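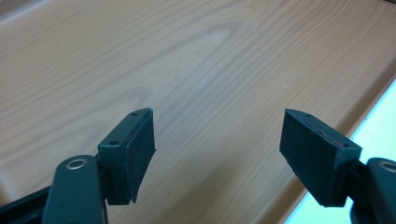
A light wooden surface with an oval figure in the grain.

Berkton furniture repair evenings to continue until June

The furniture repair evenings in Berkton will go on until June, the organisers told us on Wednesday. They were planned for only one winter, but the waiting list is now 50 names long.

At each evening, 12 people can bring a small table, a chair or a drawer and learn how to mend it. The lessons are given by Zixuan Song, who worked for 15 years in a joinery in Brumevau before she moved to the town.

"Many people want to sand everything at once," said Ms Song. "I ask them first to clean the wood and look at it in good light. Often a scratch is only in the varnish, and then the work is quite small."

The local paint shop Vieira has given 2,000 euros for tools, glue and new clamps. A part of this money will also pay for the heating of the hall, which was a problem in the cold months.

Places are free of charge, but visitors must carry their furniture themselves, as there is no lift in the building. The doors open at seven in the evening. Those who wish to take part can leave their name at the Vieira counter, and they will receive a call when a place is free.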